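Saturday at the Nundura open day: a review of their two-arm tabletop kit

I have been to a lot of robot demonstrations where you stand behind a rope and watch a big orange arm move a box from one pallet to another. The Nundura open day was so much better than that. I got there when the doors opened, meant to stay for an hour, and was still hanging around the pouring table when they started stacking chairs. I'm reviewing the kit they had out, as far as you can review something you've only spent a day with, because a few people on the forum asked whether it's worth the trip and whether it's worth the money. (Trip yes. Money, keep reading.)

Two arms, a bowl and something purple at the pouring table.

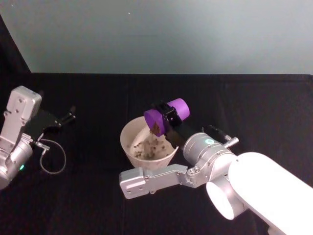
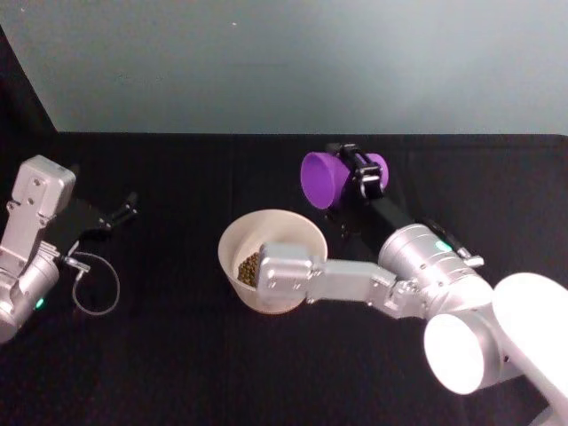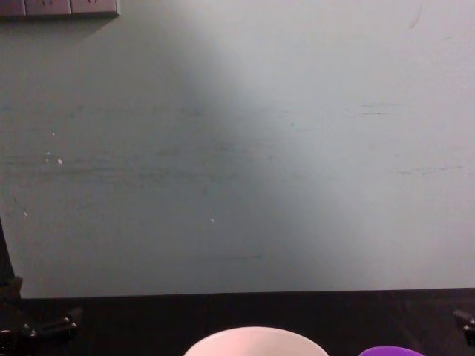

The kit is sold as a pair of arms with grippers, the controller, the cables and a license for the software. No table, no stand, no computer. You bring your own surface and your own objects, and I like that, although it does mean the sticker price is a bit of a fib once you add everything up.

What you get to do with it

The day ran in 24-minute slots, which is a funny number, but it was apparently the longest they could give everyone on the list. You sign up for one on a clipboard by the coffee. I put my name down right away, and then again at the end of the day when a couple of people had gone home and there was a gap.

Nerea Carretero was running the pouring table and she is a terrific teacher. She gave us maybe a minute of safety talk (where the stop button is, where to keep your elbows) and then let the first person in line have a go. You teach the arm by guiding it through the job yourself, then you play the motion back, then you fix the bits that came out badly. That was the whole lesson, and people were laughing and arguing over it almost immediately.

The job was to scoop dry stuff and tip it into a bowl. It sounds like nothing! I can do it half asleep with a box of cereal. Then you try to do it through a machine and you find out how much your wrist has been handling for you all these years. How far over do you tip before anything moves? When it does move, do you stop, or keep turning? How high above the rim do you want to be? Too high and things bounce. Too low and you're going to knock the bowl.

My first try was awful. I tipped far too fast, got the lot out in one go, and a good part of it went past the bowl. Nerea just swept up and said to slow down in the last part of the turn, and to think about the lip of the scoop instead of the handle. Second try, much better. By the third I had a nice steady trickle and I was ridiculously proud of it. The man after me got it first time, but he told me he used to work in a bakery, so I don't count him.

How the arms feel

Smooth. I'd used the older Zorach arm at a makerspace for a year or so, and guiding that one is like steering a shopping cart with a bad wheel. You push and push and then it lets go all at once. The Nundura arms come with you. There's a little resistance when you start and after that you mostly forget about it, even on the small wrist turns where the Zorach was at its worst.

Playback was close to what I'd taught it. I say close because it does tidy up your motion a bit, and on one of my runs it had smoothed out a tiny shake I'd put in on purpose to get the last few bits out. You can turn the smoothing down. The setting is three menus deep and has a name I wouldn't have guessed, so ask someone to show you.

The grippers are plain two-finger ones and I think they're the right choice for a kit like this. They hold a rounded thing better than I expected. You do need to think about where you grab it, though. Get hold of it too near one end and the weight shifts as it empties, and then your nice slow turn isn't so slow. Somebody in the slot before mine had that happen and the room made a noise like a crowd watching a missed penalty kick.

Setting up

There was a setup session in the afternoon, and I'm glad I sat in, as it's where I usually lose patience with this kind of kit. They started with everything in its boxes and had both arms bolted down and answering in the time it took me to drink a coffee and eat two of the almond cookies. Obviously they've done it before. I'd allow a whole evening for your first go, and a second evening to redo it once you find you've put the arms too close together.

Spacing matters more than the manual lets on. If both arms are going to reach the same bowl, you want them far enough apart that they aren't bumping each other all day and close enough that neither is at full stretch. The staff had a paper template for this and I asked if it comes with the kit. It doesn't, but they said they'd post it for download in October. I hope they do!

The calibration step is the one part that felt unfinished to me. You go through a series of poses and press a key at each one, and if you press too early it makes you start over from the beginning with no warning. It happened to the person demonstrating, twice, and she works there.

The software

Better than I was ready for. The main screen shows you your recorded run as a strip, and you can drag the ends in, cut a piece out, or slow down one stretch without touching the rest. That last one is wonderful for pouring. I recorded at my own clumsy speed, then stretched just the tipping part, and the difference was huge.

I had two complaints. The undo only goes back one step, and when you're fiddling with timing you want a lot more than that. And the names it gives to saved runs are just numbers, so by lunchtime there was a long list of them and none of us could find the good one. You can rename them, but only after closing the run first. Small stuff, and the sort of thing that gets fixed in an update, but you'll meet it every day you use the kit.

It runs fine on an ordinary laptop. They had it on a pretty old one and I didn't notice any lag.

Using both arms together

This was the part I came for, and I'd have liked more of it. The slots were mostly one arm at a time, for good reason with beginners, but in my second slot Nerea let four of us try a two-arm job. One arm steadies the bowl and the other pours. We taught the steadying arm first, saved that, and then taught the pour on top of it while the first arm played back.

It took a few goes. Our steadying arm arrived late on the first run, so we'd poured before it got there, and on the next run it arrived early and gave the bowl a shove. When it finally came together we all cheered, including a girl who I think was ten and who had by far the best touch of any of us. She had worked out that you can leave a pause at the start of the second recording and trim it afterward. I have written that down and I'll be using it.

If you want to see the arms do a really long job with no people involved, there was a display unit running at the far end of the building that had done 600 pours without a person touching it, according to the card on the stand. I didn't stay to watch. I'd rather have my hands on the thing.

What it's up against

I know two other kits in this price range. The Ingvarsson pair is lighter and you can pick up the whole setup and carry it to a friend's house, which I've done, but it struggles to hold a pose with anything heavier than a spoon. The Brolutex is stronger than either and also a good deal louder, and the guiding mode costs extra. Between the three I'd take the Nundura for learning, no question. If I needed to move the kit around every week I'd probably still go with the Ingvarsson.

The price is the sticking point. It's a lot for one person with a spare room. For a school, a makerspace, or a few friends splitting the cost, I think it's good value, mostly on account of how quickly a total newcomer can get something satisfying out of it. I watched people who had never touched a robot walk away from the table grinning after a single slot, and my old club never managed that with the Zorach in all the time I was there.

If you go to the next open day

Sign up for a slot before you do anything else. Wear sleeves you can push up. Stay for the setup session even if it sounds dull. Ask to see the smoothing setting and ask about the two-arm jobs, as they weren't on the printed schedule and I only got to try one by hanging around and being a pest.

Parking was easy. The coffee was decent and the almond cookies were gone by two, so plan for that as well.

I've put my name on the list for a loaner, which they give out for two weeks at a time with a deposit. When it comes I want to try rice, then sugar, then flour (wish me luck with the flour), and I'll add to this review once I've had it at home and cleaned up after myself.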